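24 January 2026
By the Tatelus robotics desk

Drornlow trained its kitchen policy on 1,000 simulated runs and 108 real ones. I think that is the right mix — and the paper undersells it.
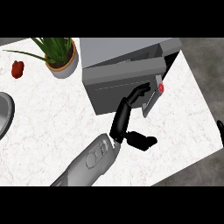

Simulated kitchen: the robot's hand near the handle of a partly open appliance door.

Rendered counters are cheap, but handles are hard. The policy failed on 3 of the 4 doors when the real runs were left out. That table belongs on page one.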